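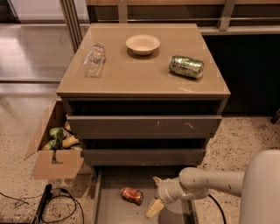 Die Heizung kommt vor Januar nicht wieder, hat die Hausverwaltung am Telefon gesagt, das Ersatzteil liege noch bei Zemeck und da gehe vor den Feiertagen keiner mehr ran. Aufgelegt. Toll.

17. Dezember 2022. Zwei Pullover, Mütze, trotzdem klamme Finger. Haus von 1949, die Fenster vermutlich auch. Heute früh 7 Grad im Bad, Zähneputzen im Mantel. Nachmittags zu Herkell wegen Heizlüfter — ausverkauft, natürlich. Nur noch Wärmflaschen, eine mitgenommen. Schlange bis zur Tür, alle mit der gleichen Laune.

Abends wollte ich endlich die Weihnachtspost machen, nach zwei Karten aufgehört. Schrift wie ein Erstklässler. Dann Suppe, dann nochmal Suppe. Unter der Decke gelesen, mit Handschuhen umblättern geht nciht, also eine Hand draußen, alle paar Seiten wechseln.

Kommode immer noch nicht aufgeräumt, suche seit gestern die dicken Socken. Morgen. Ofen in der Küche nachsehen, Miete kürzen?? nachlesen. Jetzt ins Bett, Wärmflasche ist schon wieder lau.

Kommentare

kaltfront
Mangel schriftlich melden, Telefon zählt hinterher nix.

Moosbeere
Bei uns letzten Winter genauso. Decke vor die Wohnungstür hat echt was gebracht

kaltfront
und Temperaturen aufschreiben, mit Uhrzeit!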